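Plistilstead Equipment Planning Group
Minutes of the meeting held on Wednesday at 2 p.m., small meeting room

Chair: Solange Gautier
Apologies: none received

1. Minutes of the last meeting

Agreed as a correct record, with one change. Under item 4, "second-hand arm" should read "ex-demonstration arm". The supplier has confirmed it was never sold.

2. Matters arising

The insurance query is still open. The insurer wants serial numbers for all equipment kept off site, including the hand-held grippers. The stores list has these for the newer units only. The older ones will be added as they come in for pad changes.

The lockable cupboard has been delivered. It is too deep for the alcove and will go on the landing side of the workshop until the shelving is moved.

3. Gripper spares

Solange went through the spend so far. Finger pads remain the largest running cost after travel. The current order is for 200 pads. Pads are being changed when the texture has worn smooth at the tip, and people differ on when that is. It was agreed to put a worn pad and a new pad side by side on a card in each kit, so that they can be compared by touch.

Pivot bolts were also discussed. Two kits came back with a bolt of the wrong length fitted, which stopped the fingers closing fully. Bolts will be bagged by size in future and the bags marked in large print.

4. Purchase of further hand-held grippers

Two quotations were tabled.

Giva has quoted 405 pounds a pair, with pads and a carry case included. Delivery is six weeks. Spare pads are sold in small packs.

Worik has quoted less for the pair but charges separately for the case, the charger and the first set of pads. Once these are added there is little between the two. Worik can deliver sooner and will take back a faulty unit without a form.

The meeting was split. Those who go out to homes preferred the Giva case, as the Worik one opens from the top and the grippers have to be unpacked on the floor. The workshop preferred Worik for repairs, as the housing can be opened with one screwdriver. No decision was made. Solange to ask Giva whether the housing can be opened without ending the warranty.

It was noted that any new pair must be usable alongside the ones we have. Mixed pairs caused trouble in the spring, when the left and right fingers closed at different speeds.

5. Tabletop arm

Kvaran has offered the ex-demonstration arm on the terms set out last time. The sum of 3,000 pounds is held in the budget for this and may be carried over once only. If nothing is ordered by the end of March it goes back to the general fund.

Points raised:

The arm needs a fixed bench. The present bench moves when leaned on, and a new one is not in the budget.

The price does not cover fingers. Kvaran will supply a plain mounting plate, and our own fingers would have to be fitted to it. The workshop thinks this can be done in house but has not measured the plate.

Training is one half-day for two people. Further places are charged.

It was agreed to ask Kvaran to hold the offer for a further month, and to get a price for the bench before then.

6. Objects and bins for home sessions

The toy food sets are wearing well. More of the split pieces are wanted, and more soft items, as most of the present stock is hard plastic. Bins should stay at the present depth. Deeper ones were tried and the linkage arms caught on the rim – they have been passed to stores for cable.

The patterned table cloths are to be reordered in the same grid. A plain one was offered at a lower price and declined.

7. Any other business

Chargers are to be labelled with the kit number at both ends.

The item on a van share was held over.

8. Next meeting

Same room and time, once the bench price is in. Papers to Solange Gautier beforehand, please, with quotations as received and not retyped.

Attached to item 6: toy corn and a ball at the green bin, two grippers in use

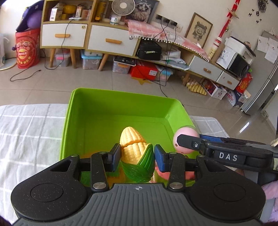
Comment received after circulation, from Solange Gautier: Giva have replied on item 4. The housing may be opened to change a bolt or a cable, but anything further has to go back to them. They will put this in writing. I would still like the workshop to try one before we order, and I have asked for a pair on loan. Please leave the item open.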